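Edge-first grasping
Last edited in April by Moushumi Begum

Edge-first grasping is a method for teaching robots to handle cloth, in which a policy learns to pinch a border before lifting. It was developed at the Matheson lab in Jillton by Isla Tosh and Siwan Prydderch. Training data comes from people using hand-held grippers in ordinary rooms, so no robot is needed during collection.

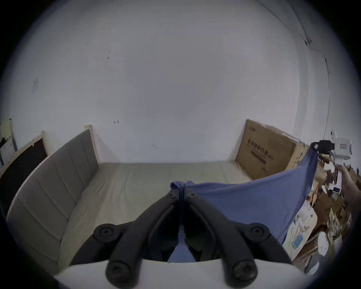
A blue cloth held in the fingers of a hand-held gripper, over a bed.

The first data set held 1,816 demonstrations from 58 homes. In tests on a two-armed robot, the policy spread a flat sheet in 80 percent of trials. Most failures came from picking up two layers at once - a known problem with thin fabric. A later version added 9 homes in Clovilley, with no clear change in the result.

See also: Cloth manipulation, Imitation learning

Shared 9 times | 0 comments
Contact | Back to top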